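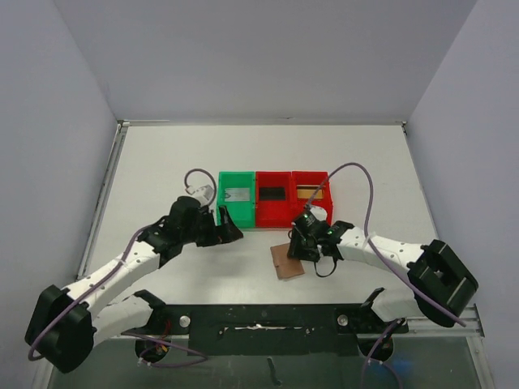
Ketill Þrastardóttir

Re: [girkura-nutrition] fiber + LDL, is the Isness trial worth citing

Quick one between meetings, sorry for the fragments. Read the paper on the train this morning, supplement too. Replies under your points.

> Has everyone seen the Isness results? 3,355 adults, oat fiber
> every day against a wheat control, LDL at the end of it. The
> press summary says "heart risk cut with a bowl of porridge."
> I'd like to put it in the December handout unless someone
> objects.

I object a bit. Not to the trial, which looks decent. To the porridge line. They did not measure heart risk. They measured LDL, blood pressure and weight, and LDL is the only one that moved. Heart attacks and strokes weren't even a secondary outcome. So "lowered LDL" fine, "cut heart risk" no.

Also it wasn't porridge! It was a powder stirred into water, twice a day. Might work the same in food, might not. Processing changes how thick the stuff gets in the gut and that's supposed to be the whole mechanism.

> The drop was 6 percent, which seems good for something so
> cheap.

6 percent in the people who finished. Look at table 2 in the supplement, not the one in the main text. When they count everybody who was randomized its smaller, and the interval gets pretty wide. Still below zero. I'd quote the everybody number, or give both and say which is which.

Dropouts were mostly bloating, mostly in the first 2 weeks. Worth a line in the handout, people should go up slowly and drink enough. The trial started everyone on the full dose, no ramp, which I would not do with my own patients.

> It only ran 8 weeks, is that a problem?

For LDL, no. It settles fast. For anything else, yes. We don't know if folks keep taking it, or if the drop holds at a year. The older Chambi study went longer but was tiny and had no proper control, so I wouldnt lean on it either way.

> Someone asked whether patients on statins can use it too.

About a third of them were on one already. Drop was similar in both groups but they didn't plan that comparison ahead of time, so careful. Bigger thing for me is timing, fiber supplements can get in the way of some pills. Handout should say ask your pharmacist and please NOT say it replaces anything. We had two people stop their meds after the last one.

Funding: Fustetti supplied the powder and paid for the lab work. It's declared, bottom of the last page. Authors say the company had no part in the analysis. Ok, but put it in the footnote.

Suggested wording, change what you like:

"In one short trial, adults who took an oat fiber supplement every day had slightly lower LDL cholesterol than those who did not. The trial did not look at heart attacks or strokes. Do not stop or change any medicine without talking to your doctor."

Can somebody check the gram amount per dose, methods and abstract dont match and I can't tell which is the typo. I'll write to the authors if we can't work it out.

Back online after 4.

Ketill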